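Vlachou gripper comparison set: stick and cup task

Data card, third revision (May)

Summary

This set was recorded at the Teston bench to compare two grippers on the same small job: handling a thin stick beside a lidded takeaway cup. It holds 64 recorded runs with video, joint states, gripper width and motor current. It is meant for people choosing end effectors or camera positions for two-arm table work. It is too small to train a general policy on and should not be used for that.

Bench

Two arms work over a white tabletop with wood-grain panelling behind it. Both arms run from one controller, so their timestamps share a clock. Lighting comes from above and was left alone between runs. Shadows of the arms fall across the working area and move with them; anyone segmenting the cup by brightness should allow for this. 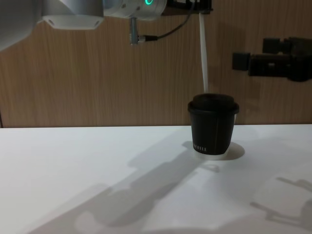 Figure 1. Chest-height view of the bench, with the cup on the table and the second arm's gripper at right.

Grippers compared

Left arm: parallel-jaw gripper, black, with blocky rectangular pads. Controlled by width and force limit.

Right arm: linkage gripper with narrow fingers. Controlled by motor position only. The width column for this arm is worked out from motor position and has a small error near full closure, which we have not corrected.

The two grippers do not report current on the same scale. Values are stored as read. Do not compare the raw numbers between arms; use the scaled column, which runs from 0 to 1 for each gripper.

Cameras

chest: fixed view at chest height, facing the panelling.
wrist_right: small camera at the right gripper. Its own gripper fills the bottom of the view.

The wrist view is the better one for judging where the stick sits between the fingers. It is poor for the cup, as the gripper body hides part of it at close range. 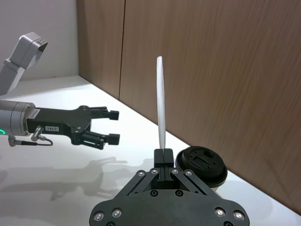 Contact labels were made from the wrist view first and checked against the current trace. Where the two disagreed by more than 5 video samples, the run was marked "unclear" in the notes column and left in the set. The label "held" means that both fingers touch the stick and it does not slip for the length of the segment. "Ready" means that the other gripper is open and level with some part of the stick.

Files

runs.csv: one row per run, with start pose, operator code and result
states/: joint positions, gripper width and current
video/: one file per camera per run
calib/: camera calibration, in metres

Known problems

Hanging cables cross the chest view in many runs and confuse simple edge detectors. The black fingers against the black cup lid give weak edges, and automatic masks from the wrist view are unreliable there. Calibration for wrist_right was redone partway through; use the file named in each row of runs.csv.

The Oltorport loader reads this set without changes. The older Idirville loader expects a single arm and will drop the left-arm columns without a warning.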